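Der Stuhl, der mitarbeitet

Wer acht Stunden am Tag sitzt, merkt es meistens zuerst im unteren Rücken. Bei mir war es im August so weit: Nach dem dritten Telefonat des Vormittags stand ich auf und konnte einen Moment lang nicht gerade stehen. Mein Hausarzt gab mir Übungen mit und einen Satz, den ich mir aufgeschrieben habe. Das Problem sei selten die Haltung, meistens die Dauer.

Auf diesem Gedanken baut ein Stuhl auf, den die kleine Firma Junden seit diesem Jahr anbietet. Er heißt Mestov und sieht auf den ersten Blick aus wie ein gewöhnlicher Bürostuhl mit hoher Lehne. Unter dem Sitz befindet sich jedoch ein Gelenk, das den Sitz alle paar Minuten um wenige Grad kippt, sehr langsam, einmal nach vorne, dann zur Seite. Man soll es nicht bemerken, der Körper soll trotzdem antworten.

Ich habe den Stuhl 34 Tage lang benutzt, im Büro und danach zu Hause. Die erste Woche war unangenehm. Ich spürte jede Bewegung und wartete schon auf die nächste, so wie man auf einen tropfenden Wasserhahn wartet. In der zweiten Woche vergaß ich ihn. Die Muskeln neben der Wirbelsäule waren am Abend müde, aber es war eine Müdigkeit wie nach einem Spaziergang, und mit ihr konnte ich gut schlafen.

Die Einstellung verlangt Geduld. Die Sitztiefe wird mit einem Hebel verändert, der links zu weit hinten liegt, und für die Armlehnen braucht man beide Hände. Die Lendenstütze hat drei Stufen, von denen ich nur die mittlere brauchen konnte. Auch der Akku ist ein Thema. Er hält nach meiner Erfahrung etwas mehr als eine Arbeitswoche, dann muss der Stuhl über Nacht an das Kabel, und das Kabel ist kurz.

Pongsak Kaewmanee, der bei Junden die Mechanik entwickelt hat, kennt diese Einwände. Man habe lange an dem Gelenk gearbeitet und für die Hebel zu wenig Zeit gehabt, sagte er mir am Telefon. Eine neue Ausführung sei geplant, einen Termin wollte er nicht nennen. Auf meine Frage, ob der Motor eine Pause am Nachmittag ersetzen könne, antwortete er schnell und deutlich mit Nein.
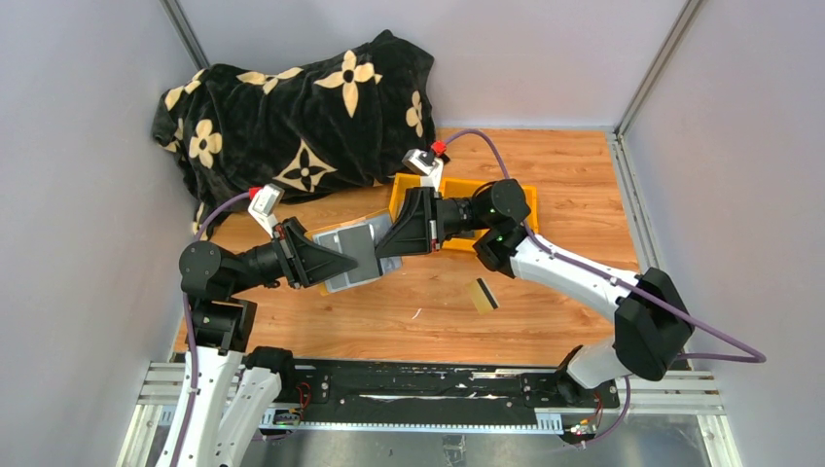 Jaruwan Panyasiri sieht es strenger. Ein Stuhl, der sich von selbst bewege, nehme dem Menschen genau die Entscheidung ab, die er wieder lernen müsse, nämlich aufzustehen. Sie würde das Geld lieber in einen höhenverstellbaren Tisch stecken und den alten Stuhl behalten.

Ich verstehe das, und für viele wird es der bessere Rat sein. Allerdings kostet der Mestov mit fast 179 Euro Aufpreis gegenüber dem Modell ohne Motor weniger, als ich erwartet hatte — und ein guter Tisch ist teurer. Wer schon einen hat, kann beides verbinden. Ich stehe jetzt am Vormittag und sitze nach dem Essen, und den Motor schalte ich nur am Nachmittag ein.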